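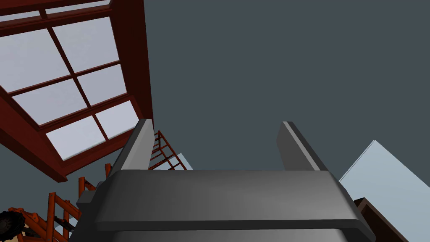 Slide 1. Simulated wrist view, gripper open, red window frame at upper left.

Leave the slide up while people sit down. The talk covers the assembly cell at Prarer and the work of the people who run it.

Before the cell, one shift had 8 assemblers placing parts by hand. There are still 8. Two now spend most of the day in the simulator, checking approach paths before anything is sent to the floor. Olga Barrios moved over from the bench in November and wrote most of the current check sheet.

Point to the fingers. They are parallel and spread wide, with nothing between them. Operators confirm the open state first, then clearance on both sides of the housing. The small block on the left flank is easy to forget when judging clearance.

Numbers: 186 paths reviewed, 510 operator comments logged. Most comments concern approach angle. Few concern speed, which was our main worry at the start.

What changed for staff: less lifting, more screen time, more written handover. Pay grades were revised after the second review. Eye strain complaints went up. Say this plainly and do not skip it.

Pause for questions, then hand over to Viorica Sima for the maintenance section.

Related talks
Handover notes that operators read
Tudose line: one year of shared shifts
Retraining at Zuradus

Contact: Porik Talks Office | © 2021 Porik | Back to top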